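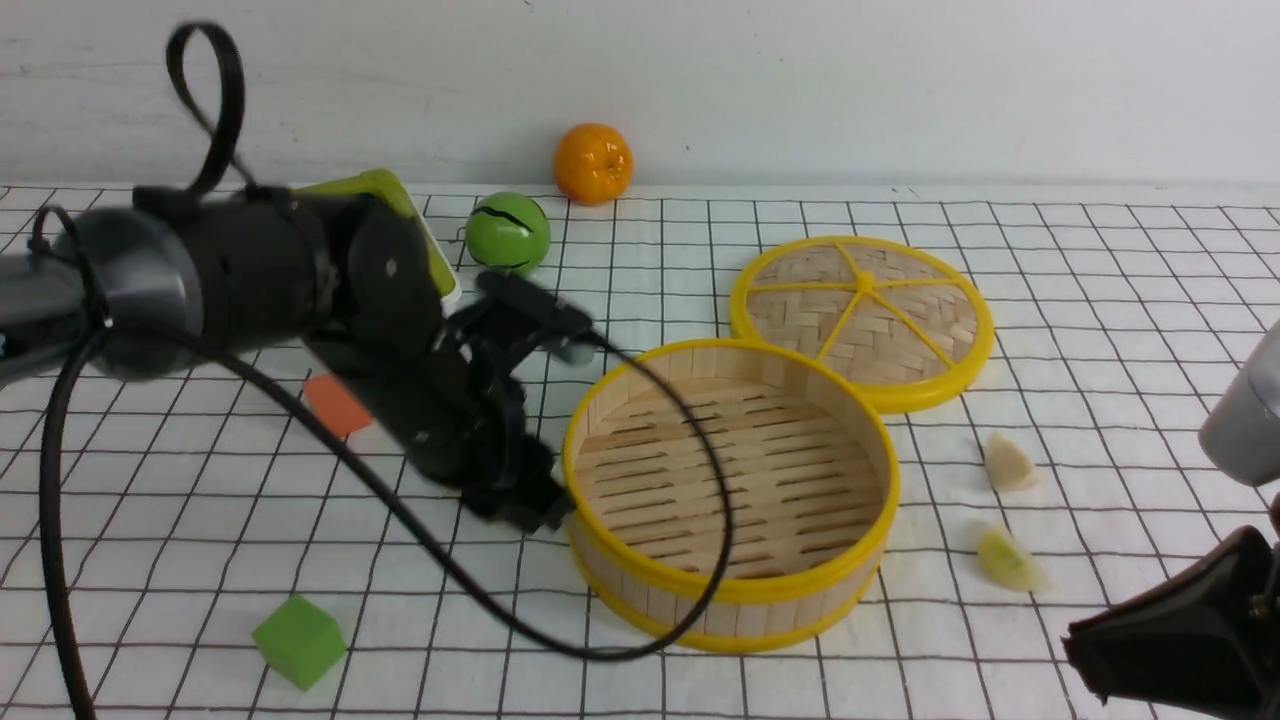

Section 2. Setting up and using the basket

Read this section before the first use. It covers the round bamboo basket and the lid. The ring adapter is covered in Section 3.

Before first use

1. Take the basket and lid out of the carton and remove all paper, including the card disk under the slatted floor.

2. Check the slats. They should lie parallel with an open gap between each one. A slat that has shifted in shipping can be pushed back into line with a thumb.

3. Run a finger around both yellow rims, top and bottom. If you feel a raised seam or a sharp point, do not use the basket. Contact Foulkes for a replacement.

4. Rinse both parts in warm water. Do not use soap on the bamboo.

5. Steam the basket empty, with the lid on, for 13 minutes. This removes most of the raw bamboo smell. A faint smell during the first few meals is normal.

6. Let both parts air-dry before you put food in them.

Note: The lid is woven and lets a little steam through. It is not meant to seal.

Loading

1. Set the open basket on a flat surface and lay the lid next to it, flat, with the spokes facing up. Do not stand the lid on its edge.

2. Line the floor with cabbage leaves or perforated paper. Leave some gaps uncovered so that steam can rise.

3. Place the food in a single layer. Keep dumplings and buns a finger's width apart and away from the bamboo wall – they swell and will stick to it.

4. Put the lid on and turn it slightly until it sits level on the upper rim.

Whole fruit such as oranges should be cut in half before steaming, cut side up.

Steaming

1. Use a pot the same width as the basket, or one slightly narrower with the ring adapter fitted. The lower rim must rest on metal all the way around.

2. Fill the pot with 2 inches of water. The water must not touch the slats when it boils.

3. Bring the water to a boil, then set the basket in place.

4. Turn the heat down to medium. Start timing when steam comes through the lid.

5. Check the water every 13 minutes and top it up from a hot kettle. Do not let the pot boil dry.

CAUTION: The rims are plastic. Keep them clear of open flame and of any burner that is wider than the pot. Never put the basket in an oven or under a broiler.

CAUTION: Lift the lid away from you, far side first. Wear mitts.

Times

Small dumplings, fresh: 13 minutes
Filled buns, frozen: 26 minutes
Sticky rice, soaked, in a cloth: 60 minutes

These times are for one basket. If two are stacked, swap them halfway through.

Cleaning and storage

1. Throw out the liner and let the basket cool.

2. Brush the slats in the direction they run, using hot water and a soft brush. For the lid, work outward from the center hub to the rim.

3. Shake off the water and dry both parts separately in an airy place overnight.

4. Store with the lid off or resting loosely on top. Do not store in a plastic bag.

Note: Gray or black spots on the bamboo are mold. If they don't come off with a brush and white vinegar, stop using the basket.

Text revised June 11, 2021. Recipes tested by Kirsty Dobson and Mehrangiz Mirzaei.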